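Hi Thodoris,

Quick update on the gripper comparison before we talk Monday. We finished the bin tests with the first gripper, the one with the narrow blocky finger, and I'm pretty happy with where it landed! It did 100 picks, and it dropped or missed 7 (Lutfa has the log if you want every one of them). Most of those were the tape dispenser, which is clear and slippery and a real pain for the depth camera.

The second gripper, from Marikar, showed up late, so it has 60 picks so far. Shiyu wants to rerun 4 of them – the cable loop snagged on the wrist and I don't think it's fair to count those against the hand.

We've kept the objects the same for both: cup, tape measure, the blue thing with the loops, the dispenser and so on, all dumped in the gray metal bin. The big arm blocks a lot of the overhead view when it reaches in, so I'd like to try a second camera on the left (Tharindu has a spare from the Keltumberg job).

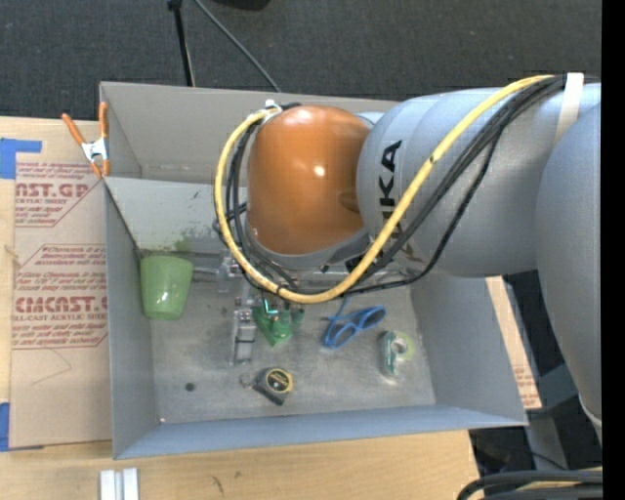

## What I need from you

- An okay on the second camera mount
- Two more weeks of arm time in June

Rokeya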